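Why did Uvar stay quiet when Prusberg didn't?

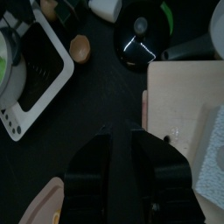 mtanabe
Started by Mitsuko Tanabe, Friday 7:40 pm

I keep reading that the Uvar protests "fizzled," as if somebody left the cap off. Same president, same bread prices, same police with the same sticks. Prusberg filled its main square for 19 nights. Uvar managed one march and a strongly worded poem.

The usual explanation is that people in Uvar are patient by nature. My grandmother was from Uvar and threw a shoe at a postman over a stamp. So I'd like a better explanation, please.

slowboat
The army. In Prusberg the garrison was local boys and their mothers were in the crowd. In Uvar the Interior Ministry sent units from the other end of the country who couldn't read the street signs. It's much easier to hit people when you won't see them at the bakery.

Wumpini Alhassan
slowboat has half of it. The other half is what happened the last time. Uvar had its uprising a generation early, over the port layoffs, and the government took away 900 people in 2 weeks. Many came back. They just didn't come back talkative. If you grow up with an uncle who leaves the room when the news comes on, you learn something about marches.

Prusberg had no uncle like that. I don't mean they were braver or dumber. They had a different set of family dinners.

gritbin9
So fear works. Great, tell the dictators, I'm sure they hadn't noticed.

Wumpini Alhassan
It works until it doesn't, and I'd love to tell you which month that happens in. I got it wrong in print, twice.

Araba Asante
I'm going to disagree with nearly all of this. Fear was everywhere. Flando had a worse crackdown than Uvar ever did, same decade, and Flando was out in the street before Prusberg was. What Flando and Prusberg had in common was a dock union with its own printing press and its own money. Uvar's union was run by the governor's brother-in-law. You can be as angry as you like, but somebody has to book the buses.

slowboat
Nobody booked buses in Prusberg. I was there in May. People walked.

Araba Asante
You walked. The people from the outer districts came in on 9 buses the first night, and they came from the union yard. It's in the Adamczyk book, the chapter everyone skips to get to the shooting.

mtanabe
I skipped that chapter to get to the shooting. Going back now, with shame.

Mawuli Abugri
Adamczyk is good on Prusberg and hopeless on Flando, where he apparently spoke to one hotel manager and a priest. He says the Flando crackdown was worse. Worse by what measure? More arrests, yes, but most were released in days. In Uvar they bulldozed the whole Lower Market afterward and put up a parade ground. That isn't the same kind of message. One says "don't do that." The other says "and your cousin's shop too."

Araba Asante
Fair point on the Lower Market. I still think you need the union. If the Uvar dockers had been organized, the parade ground would have been full of dockers.

Mawuli Abugri
Or of soldiers, which is who it was built for.

gritbin9
Can I ask the stupid question. Did Prusberg even win? The old man left, his defense minister moved into the palace and kept the curtains.

Ekua Boateng
Moderator here. Good question, wrong thread. There's already one called "Did Prusberg win" and it has been on fire since breakfast. Please take your gasoline over there.

gritbin9
I started that one.

Ekua Boateng
I know you did.

mtanabe
Back from the chapter. Araba's right about the buses, and the union paid the drivers double. It also says a delegation from Uvar came to the yard that week asking to borrow the press. Does anyone know what happened to them? He drops it after one paragraph.

Wumpini Alhassan
Two of them are still living in Prusberg. I'll ask whether they mind my posting what they told me. It may take a while, they don't use email if they can help it.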